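Visits & Events | Equipment and Budgets

What we learned about two-arm cells at Cirnside

Four of us from purchasing and the packing floor drove out to the Cirnside open day on 13 June 2020. We have money set aside for one automated station next year and wanted to see working equipment before asking for quotes. Cliltent, the integrator hosting the day, had three rooms open and gave each group 15 minutes per station. It was too short at the busy ones.

The first room was conveyors and we did not stay. The second had the Bravo, a single arm on a rolling cart. It is easy to move and easy to price, but our returns work needs one hand to hold and one to turn, and the Bravo would need a fixture for every shape of item.

The two-arm cells were in the third room. Household goods were the test load, mugs and cups mostly, set out on a printed cover. We watched for the full slot and then went around again after lunch. The arms share one base, so the footprint is smaller than we had drawn – our plan can lose a bench and keep the aisle.

Notes for the budget:

Grippers are quoted apart from the arms. Fingers are a wear part, and the Fivum sets they stock cost 175 dollars a pair. We should plan on 23 pairs for the first year.

Walls and rails are a separate line too. Ask whether lighting is in it.

Cables run on the outside of the arms. Our maintenance lead liked that for repairs and disliked it for cleaning.

Setup is billed by the hour. Cliltent suggests recording 500 practice runs per task before judging results, and someone on our side has to be there for them. That labor was missing from our draft.

Spare parts ship in two weeks. A second wrist camera on the shelf would be sensible.

We will ask for two quotes in July, one with the enclosure and one without. The parking lot at Cirnside is small, so go early.

Contact us | Back to top
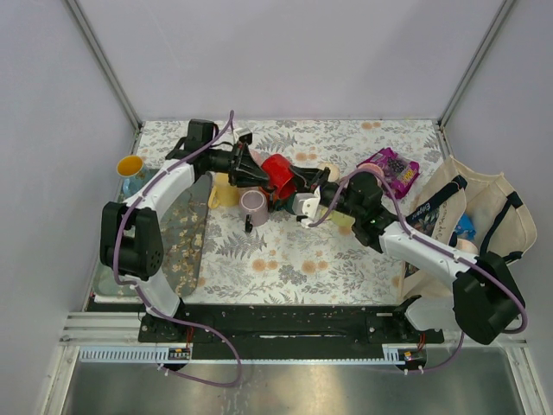
Posted by the Purchasing Desk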